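3.2 Storage furniture and retrieval habits

Households were recruited in two districts, Tisgate and Curkero, and each was visited once by a member of the survey team. Of the 714 households approached, 451 completed both the inventory form and the retrieval diary. Respondents listed every closed storage unit in the main living area and recorded, over 30 days, each occasion on which a unit was opened to look for a particular object. Units with doors and units with drawers were coded separately, following the scheme of Nurmi and Dauda.

A drawer was treated as a single location even when it held an insert or divider. This choice lowers the apparent number of locations in homes with well-divided drawers, but it avoids asking respondents to judge what counts as a compartment. Pull-out shelves behind a door were coded as part of the door unit.

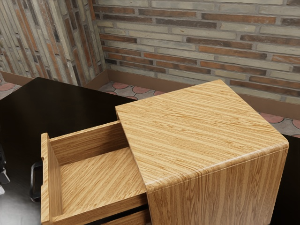
Search failures were defined as openings after which the object was not found and a second unit was opened within the same diary entry. The failure rate was higher for drawers than for door units in both districts. The difference was largest for small paper items - receipts, warranty cards, spare labels - and close to zero for tableware. Households that had moved within the past year were analyzed separately, as their contents were still being rearranged during the diary period.

Depth of opening was not measured directly. Respondents marked each drawer opening as partial or full on the diary sheet, and partial openings were more often followed by a second opening of the same drawer. Lozano coded a subset of 97 diaries twice, and disagreements were settled by Valtonen before the main analysis.

Figure 4. Wooden cabinet with its drawer partway open, rendered view.

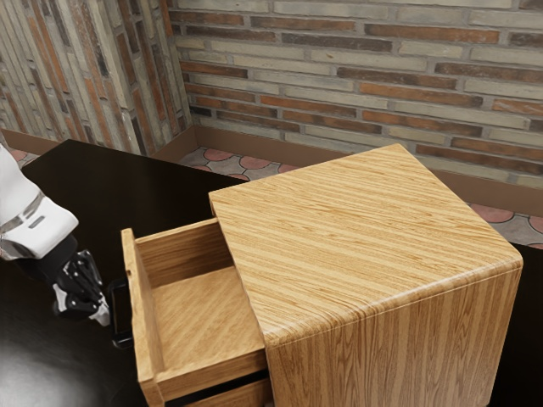 3.3 Labeling and shared use

Labels were present in a minority of homes and were concentrated in units used by more than one adult. In Curkero, labeled drawers had fewer search failures than unlabeled drawers of the same width. In Tisgate the effect was in the same direction but did not remain after household size was entered in the model.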